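Pirnside Linen Service Marks First Year of Neighborhood Program
Sunday, December 3, 2023

PIRNSIDE - When Marilou Panganiban was asked to direct the Pirnside Community Linen Service, the program had one rented laundry room and a waiting list of 40 households. It now delivers clean towels, bedding and washcloths to older residents in Pirnside and Loker who are unable to do their own laundry at home.

In an interview at the service's office on Flotside Road, Ms. Panganiban said the need had been known to local health workers for many years before funding was approved.

"Home nurses were reporting the same thing on every visit," she said. "People were managing their meals and their medicine, but a wet bath towel is heavy, and the machines in most of the older buildings are in the basement. They were going without."

Under the present arrangement, each household receives a bag of clean items every week and returns a bag of used ones. Residents may enroll their own linens or draw from the shared stock, which stands at almost 2,000 pieces. The service charges no fee to households below the county income limit.

Ms. Panganiban said that most residents prefer to keep their own things. "We expected the shared stock to carry the program, and we bought for that," she said. "Then we found that people wanted their own towels back, in the same fold. We had to change our labeling completely in the first months."

Deliveries are overseen by Edgardo Umali, who previously managed routes for a bakery. He said that the Loker route remains the more difficult of the two, owing to the hill and the limited parking near the senior apartments. A second van was added in November.

"One driver was carrying everything up by hand," Mr. Umali said. "The residents noticed that we were late, and they were right to tell us."

Small items are handled apart from sheets and bath towels. Washcloths and face cloths are accepted in any color, including handmade ones and those with crocheted trim, and are washed in mesh bags on a gentle cycle. 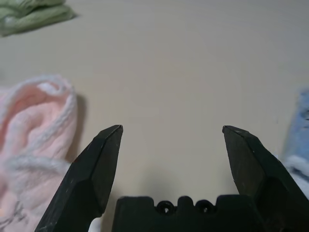
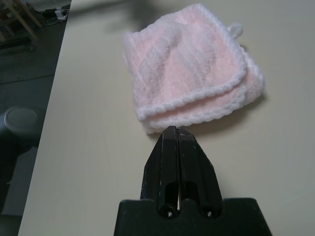 Asked about plans for the coming year, Ms. Panganiban said that the service hopes to enroll 100 more households and to open a drop-off counter in Loker. Talks on the lease are under way. She also wishes to offer mending, which residents have requested often.

"Loose hems, mostly, and buttons on pillowcases," she said. "It is small work, but it needs a person and a table, and at present we have neither to spare."

Applications are accepted at the Flotside Road office on weekday mornings. Home nurses may apply on behalf of a patient with the patient's written consent.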